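Extra time and penalties in a two-leg cup tie - do away goals count?

Posted in Football (Soccer) > Rules and Competitions
Asked by clomell_red, 4/12/19
Viewed 2,028 times

My local club, Lengyel, plays the second leg of the county cup semifinal this month. We lost the first leg 2-1 at Plondell. The second leg is at our ground, and I can't get a straight answer on what happens if we win 1-0.

One guy at work says we go through on away goals. Another says the county stopped using away goals a few years ago and it goes straight to penalties. The club website only says "the tie will be decided on the day."

Also, if there is extra time and Plondell scores in it, does that goal count double? I have seen that happen on TV and never understood whether it was a rule everywhere or only in some competitions.

One last thing. One of our midfielders picked up a yellow card in the first leg and had one from the quarterfinal. Is he out?

northbank_pete
Member, 100 posts

Away goals count double so 1-0 puts you through. Good luck, Plondell are poor away from home. I watched them lose at Ismont and they barely had a shot after halftime.

touchline_flag
Regular contributor, registered referee

The answer above is right only if your competition uses the away goals rule. There is no single rule for this. The Laws of the Game list away goals, extra time and penalties as allowed ways to settle a match or a two-leg tie, and each competition picks from them in its own rules. So you need the county cup handbook, and the club website won't help much. Your club secretary will have a copy.

These are the usual setups, using your score of 2-1 to Plondell from the first leg.

1. Away goals, then extra time, then penalties

If you win 1-0 the total is 2-2. You scored one goal away and Plondell scored none at your place, so you go through after 90 minutes. If you win 2-1, the total is 3-3 with one away goal each, and you play extra time. In most competitions set up this way, a Plondell goal in extra time still counts as an away goal. You would then need two in extra time to go through. That is probably what you saw on TV.

2. Away goals after 90 minutes only

Same as above for the 1-0. The difference is that once extra time starts, a goal is just a goal. If it finishes level after the extra 30 minutes, it goes to penalties.

3. No away goals, extra time and penalties

A 1-0 win gives you 2-2 on total score and you play two halves of 15 minutes. Still level after that, penalties.

4. No away goals, straight to penalties

A lot of county and amateur cups do this because of the light, or because the referee and assistants are only booked for a set time. Level on total score after 90 minutes means a shootout right away.

If the game does go to penalties, only players on the field at the final whistle can take one. A sub who stayed on the bench can't come on just for the shootout, except to replace a goalkeeper who gets hurt if you still have a change left. Both teams also have to start with the same number. If you finish with 11 and they have had a man sent off, you drop one player and tell the referee who it is.

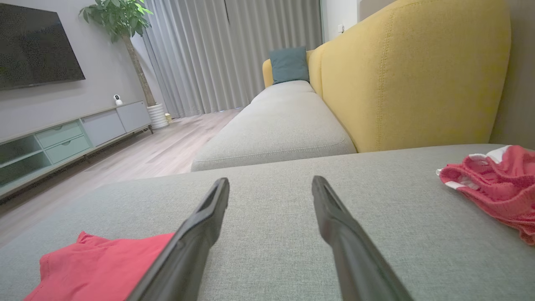
5. Yellow cards

This one is separate from the tiebreak and it also depends on the handbook. Some cups give a one-match ban for two yellows in different rounds. Others only count cards toward a season total, in which case two wouldn't keep him out of the second leg. Some wipe the slate clean before the semifinals, so the quarterfinal card may not count at all. Have the club check in writing before the game. Playing a banned player can get you thrown out even if you win.

clomell_red
Original poster

Thanks, that clears up most of it. I asked at the club and it is number 3 - no away goals, then extra time and penalties. So 1-0 only gets us another half hour.

They are still waiting to hear back on the yellow card.

ismont_away_end
New member

We played in the same cup last season and had the extra time question too. Ours went to penalties and we lost. If you can, find out which end the shootout will be at. The referee tossed a coin for it and we ended up at the end with the big bare patch in front of goal.

Bring a coat if you are going to stand, it gets cold at Lengyel even in April.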